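机の上でロボットに手仕事を教えるときの小ワザ集
工房のコツ > 腕と手のページ
更新 2023年8月15日

小物をつまんで、仕切り箱に立てて入れる。人間なら考えもしない動きですが、これをロボットの腕に覚えさせるのが今いちばん楽しいです。手首を持って動かしてやる方法でも、手元のコントローラーで遠くから動かす方法でも、うまくいった日は帰り道までにやにやしています。ここには、うちの工房(Mudden の二階)で試して残ったコツだけを書いておきます。むずかしい学習の話は出てきません。机の片づけ方、ケーブルの回し方、手の添え方、そういう話ばっかりです!

前の版からの変更:手袋の項を書き直し、「ことばを決める」を追加しました。順番の入れ替えもしたので、前に番号で覚えていた方はすみません。

手で教えるか、離れて教えるか

まず迷うのがここだと思います。腕を直接持って動かすやり方(うちでは「手引き」と呼んでいます)は、とにかく早い。箱の縁のどのへんで手首を返すか、言葉にしなくても自分の体がやってくれます。弱点は、自分の手と腕が作業の邪魔になることと、指先までは面倒を見きれないこと。腕は引っぱれても、指を一本ずつ曲げてやりながら箱に入れるのは、手が三つほしくなります。

コントローラーで動かすやり方(「離れ」)は逆で、最初の一時間は情けないくらい下手です。私はカードを机に置くつもりで、机に押しつけました。でも自分の体が場所をふさがないので、慣れてくるとこちらのほうがきれいなお手本になります。

うちの使い分けはこんな感じ。

大きな軌道、たとえば「棚から箱の上まで」は手引き。
指先の細かいところは離れ。
人から物を受け取る動きは、二人組で離れ。一人が動かして、もう一人が渡す役です。
初めて来た人には必ず手引きから。腕の重さや関節の曲がり方が手でわかると、離れに移ったときの上達がぜんぜん違います。

片方だけで全部やろうとして半月つぶしたことがあるので、混ぜるのはおすすめです。

机の上は、作業の順番に並べる

片づいた机がいいのは当然として、もう一歩進めると急にやりやすくなります。物が動いていく順に並べるんです。つまむ物、途中の空き地、入れる先。この三つが一直線か、ゆるい弧になっているだけで、お手本のばらつきがぐっと減ります。

途中の空き地はけちらないこと。ここに何か置いてあると、教える側が無意識によけて、毎回ちがう山なりの動きになります。お手本を並べて見ると、変なふくらみが出ていて、原因はマグカップだった、というのがうちの初期の記録です。

道具のほうは、腕の届かない側に寄せます。パソコンをどうしても机に置きたいときは、画面を教える人のほうへ向けて、腕が動く範囲の外側に。ふたを開けたままだと高さが出るので、腕が上から回ってくるときに当たらないか、電源を切った状態で一度ぐるっと手で回して確かめておきます。スマートフォンもここに入れてください。つい手元に置くんですよね。

置き場所に印を

マスキングテープで、物の四隅ではなく二隅だけに印をつけます。四隅全部に貼ると、テープをきれいに囲むことに夢中になって時間が溶けます。二隅で十分もどせます。

色は机と近い色でいいです。派手な色にすると、カメラで学ばせるときに「テープの横に置く」のを覚えてしまうことがあります。うちは青いテープでやらかしました。青いテープをはがしたら、腕がきょとんとした感じで空中に止まってしまって、あれはちょっとかわいかったです。

わざとずらす日をつくる

毎回ぴったり同じ場所に置くと、そこにしか手を伸ばさない腕ができます。印を基準にして、指一本ぶん右、指一本ぶん手前、少し斜め、というふうにずらしていきます。

やり方は単純で、さいころを振るだけ。一が出たら右、二が左、三が奥、四が手前、五が斜め、六はそのまま。人間に「適当にずらして」と頼むと、だいたい全員同じ方向にずらします。私も右ばっかりでした。

うちの最初の一巡は、そのままが20回、ずらしが49回。合計を決めていたわけではなく、その日のおやつの時間で切りました。もう少しそろえればよかったとは思いますが、これで受け渡しはずいぶん素直になりました。

仕切り箱の選び方

入れる先には、仕切りのある箱がとてもいい練習台になります。浅いトレーより断然おもしろいです。立てて入れるという動きには、向きを変える、そっと下ろす、放す、が全部入っていますから。

選ぶときに見るところは、

仕切りの間隔が、入れる物の厚みより余裕をもって広いこと。ぎりぎりの箱は後の楽しみにとっておく。
縁の角が立ちすぎていないもの。気になるなら紙やすりで軽く落とす。
箱そのものが軽いなら、底に滑り止めを貼る。

三つめは本当に大事で、軽い箱は腕が触れるたびに少しずつ逃げます。一回では気づきません。午後になって「なんか今日、全部縁に当たるな」と思ったら、箱が朝の位置から歩いています。台所の引き出しに敷くシートを切って底に貼ったら、ぴたりと止まりました。両面テープはきれいにはがれないので、借り物の机ではやめましょう。

はじめは両隣を空けておいて、真ん中の一か所だけに入れる練習から。入るようになったら隣を埋めます。隣に何か立っているだけで、指の入る余地が減って、急にむずかしくなるんです。この「急にむずかしく」がわかった瞬間が好きです。

つまむ物は、同じ物をいくつも

予備はたっぷり。指でつまむ練習をしていると、角がつぶれたり、折れ目がついたりしてきます。折れ目のついた物と新しい物とでは、たわみ方がまるで違います。古いのが混ざるのはかまわないのですが、混ざったことに気づかないのがまずい。うちでは裏に鉛筆で小さく点を打って、くたびれてきたら点を足しています。

つやのある表面の物は、照明の反射に気をつけてください。真上の明かりがちょうど映りこむ角度に平たく置くと、カメラには白い板に見えます。箱を半歩ずらすか、スタンドの首を壁に向けて、壁からの光で照らすとやわらかくなります。トレーシングペーパーを一枚かけるのも効きます。電球に触れないように、洗濯ばさみで笠のほうに留めてください。

手袋とカバー

ロボットの指にカバーをかけるかどうかは、意見が割れるところです。私はかける派です。細かいほこりが関節に入らないのと、滑りかたを変えられるのがうれしい。

コツは、しわの扱い。指の腹側にしわが寄ると、つまんだ物がしわの上で回ります。腹側だけぴんと張って、余りは全部、指の背と手の甲に逃がします。曲げ伸ばしのぶんのゆとりがいるので、指を全部曲げた状態でかぶせてから伸ばすと、ちょうどいい余りができます。伸ばした状態でかぶせると、曲げたときに突っ張って、指先が思ったところまで来ません。

手首で留めるときは、きつく巻かないで面ファスナーの帯をゆるめに一周。帯の端がぶらぶらしていると、必ず何かに引っかかります。端は折り返して中へ。

カバーを替えたら、お手本も「替えた後」として分けて記録します。前の版では「気にしなくていい」と書いていましたが、撤回します。気にしてください。

ケーブルは二か所で遊ばせる

腕から出るケーブルは、手首の近くと、根元の近くに、それぞれ輪をつくって遊ばせます。途中はぴったり沿わせる。全体をふわっとさせると、いちばん来てほしくないところにたるみが来ます。

輪の大きさは、腕をいちばん遠くまで伸ばして、さらに手首をひねりきった姿勢で決めます。そこで少し余るくらい。普通の姿勢で決めると、必ず足りません。

電源まわりは机の反対側の端へ。延長タップを机の上に置くのは、行儀が悪いと言う人もいますが、差したり抜いたりが多いうちは上にあるほうが助かります。ただし、縁から下へ垂れるコードは足に引っかかりやすいので、机の脚に一度沿わせてから床へ下ろすといいです。二人以上で囲むときはとくに。つま先って、見ていないところで動いています。

アダプターには全部、札をつけましょう。何の電源かと、どの機械のものかだけ書けばいいです。うちは黄色い札で統一しました。似た形の黒いアダプターが並ぶと、抜いてはいけないほうを必ず抜きます。二度やりました。二度めは保存の途中でした。

コントローラーの持ち方、置き方

肘を机か体につけて持ちます。宙に浮かせて持つと、五分で肩が上がってきて、動きがカクカクしてきます。画面で見てもわからないのに、記録を再生するとはっきりカクカクしているのでびっくりします。

倒すときは、最初の少しをゆっくり。親指の先で押すより、腹で押すほうがなめらかです。

休むときは、スティックが何にも触れない向きで机に置くこと。膝の上はだめです。立ち上がった拍子に腕が動きます。そして、置く前に必ず腕を止める操作を。この順番だけは、どれだけ慣れても省略しないでください。

充電は終わったときにする、始めるときにはしない。これだけで朝の気分が違います。

受け渡しは、渡す人が主役

人の手から物を受け取る動きを教えるとき、つい腕を動かす人ばかりががんばってしまいます。でもお手本の出来を決めるのは、渡す人のほうです。

渡す人のコツ。

物の端っこを、指先で浅く持つ。深く持つと、腕の指が入る場所がありません。
手を出したら、そこで待つ。迎えに行かない。
つかまれたと感じても、ひと呼吸おいてから放す。
袖は短いか、まくっておく。
反対の手は体のそばに引いておく。

いちばんむずかしいのが「迎えに行かない」です。人間は親切なので、ちょっと届かないと手を伸ばしてしまう。そうすると、腕は「最後の少しは相手が来てくれる」と覚えます。Santosh Kandpal さんはこれが抜群にうまくて、ぴたりと待てます。私は今でも迎えに行きます。対策として、肘の下に丸めたタオルを置いてみたら、少しましになりました。

座って向かい合うなら、椅子の高さをそろえておくと手の高さが決まります。キャスターつきの椅子は気づかないうちに下がっていくので、床に印を。

渡す人を交代させるのも忘れずに。手の大きさも、差し出す角度も人によって違います。Sarla Chaudhary さんが左手で渡してくれた日があって、そこから左手の回も正式に入れるようになりました。受け取れたときは二人で声が出ました。

安全のこと、短く

止めるボタンは、動かす人と、渡す人の、両方の手の届くところに。ひとつしかないなら渡す人の側。
速さは下げておく。お手本はゆっくりでちょうどいいです。
指と指のあいだに自分の指を入れない。
手引きのときは、関節の内側を持たない。持つなら節の太いところ。
長い髪、首からさげた名札、ひものついた上着は外すかまとめる。
様子がおかしいと思ったら、理由を考える前に止める。

ことばを決める

二人で教えるときは、かけ声をそろえておくと本当に楽です。うちは「いきます」「います」「はなします」の三つ。「います」は、手を出して待っていますの意味です。「はい」は使いません。はい、は何にでも使えてしまうので、録音を聞き返してもどの「はい」かわからないんです。

英語で教える日もあって、そのときは go、here、release にしています。どの言葉でもいいけれど、音が似ていないものを。

失敗したお手本の扱い

落とした回、縁に当たった回、途中で止めた回。消したくなりますが、消さずに別の場所へ。あとで「こういう失敗から立て直す」を教えるときに宝物になります。落としたあと拾い直して、ちゃんと入れたところまで記録できていたら、それは私にとっては当たりの回です。

ただし、成功の山に失敗を混ぜるのは避けてください。うちで最初につまずいたのがまさにこれで、番号3914の回がずっと成功の箱に入っていました。再生すると、箱の縁にカードを当てて、ぐいっと押しこんで、無理やり入れています。結果だけ見れば入っている。おかげでしばらく、うちの腕は何でも押しこむ子でした。入ったかどうかと別に、入れ方が気に入ったかどうかも記録する欄をつくったのは、このあとです。

記録の名前のつけ方

日付、教え方、誰が渡したか、箱の置き方。この順で短く。凝った略号をつくると翌週の自分が読めません。

「最終」「最終2」「ほんとの最終」は禁止にしました。前科があります。

記録をまとめるのに、うちでは Clavaseo という小さな仲間内の道具を使っていますが、表計算でも紙のノートでもいいと思います。紙のよいところは、気づいたことを余白にすぐ書けることです。「昼から机がべたつく」なんて、表の欄には書きませんからね。

疲れと休憩

お手本は、疲れるとすぐ雑になります。自分では変わらないつもりでも、持ち上げる高さが低くなって、箱の縁すれすれを通りだす。縁に触れはじめたら休憩のしるしです。

うちは19回やったら手を止めます。きりの悪い数なのは、用意した物がその数だったから、というだけの話。入れ終わったら箱から全部出して、立って、水を飲む。出して並べ直す時間がそのまま休憩になるので、これはかなり気に入っています。

二人組なら、休憩のたびに役を替えると飽きません。動かす人は渡す人の苦労を、渡す人は動かす人の苦労を知ると、口げんかも減ります(うちは減りました)。

初めての一日の進め方

何から始めればいいかと聞かれることが増えたので、おすすめの順番を。

午前は箱も物も使わず、腕だけ。手引きで机の端から端まで、ゆっくり往復。次にコントローラーで同じことを。ここで笑うくらい下手でいいです。

そのあと、軽くてつぶれない物をひとつ。私は丸めた靴下をすすめています。どこをつかんでも持てるので、必ず成功します。最初の成功は早いほうがいい!

昼をはさんで、平たい物を机から持ち上げる。ここが最初の山です。ぴたっと机に寝た薄い物は、指が下に入りません。端を少しだけ浮かせて置くか、机の縁までずらしてからつまむか。どちらで教えるか決めて、その日は混ぜないこと。

最後に、手から受け取って、箱へ。一回でもできたら、その日は終わりにしてしまいましょう。できたところでやめると、次の日がものすごく楽しみになります。

持ち運びと片づけ

よその机で教えるときは、コントローラーと小物をファスナーつきの硬いケースに。ケースのふたにも札を貼っておくと、開けずに中身がわかります。Mac Mathúna の集まりに持っていったときは、仕切り箱まで緩衝材で包んで持参しました。現地で箱を調達すると、仕切りの幅が違って一日つぶれます。

片づけの順番は、腕を休む姿勢へ、止める、電源を切る、ケーブルを抜く、カバーを外す。カバーは裏返して風を通します。物は数えずに並べて、すき間があったら床を見る。たいてい椅子の下です。

受け渡しの練習は、指先と指先が近づいていくところが何度見てもたまりません。

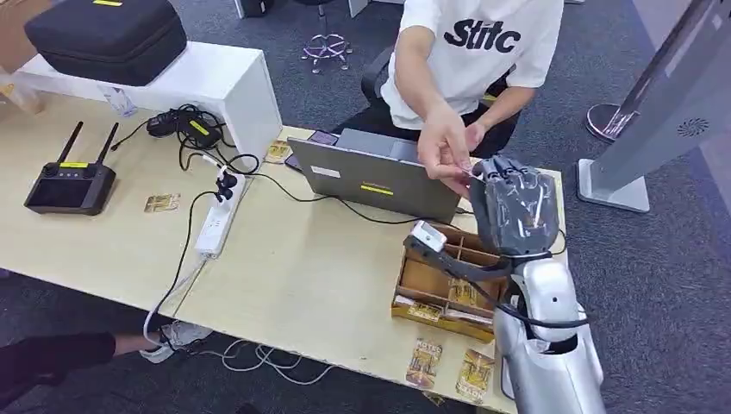
よくある困りごと

つまめるのに、放せない。
カバーが物に貼りついています。指の腹に天花粉をほんの少し。つけすぎると今度はつまめません。

離れで動かすと、左右がわからなくなる。
腕と同じ向きに座るのがいちばんです。向かい合わせでやるなら、机の左右に「み」「ひ」と書いた紙を貼ってください。恥ずかしがらずに。

朝はうまくいくのに夕方だめ。
窓の光です。カーテンを閉めてみて、それでもだめなら箱が歩いていないか確認を。

Taker の腕でも同じようにできますか。
手引きの項と机の項はそのまま使えました。手首のケーブルの輪だけ、もうひとまわり大きくしてください。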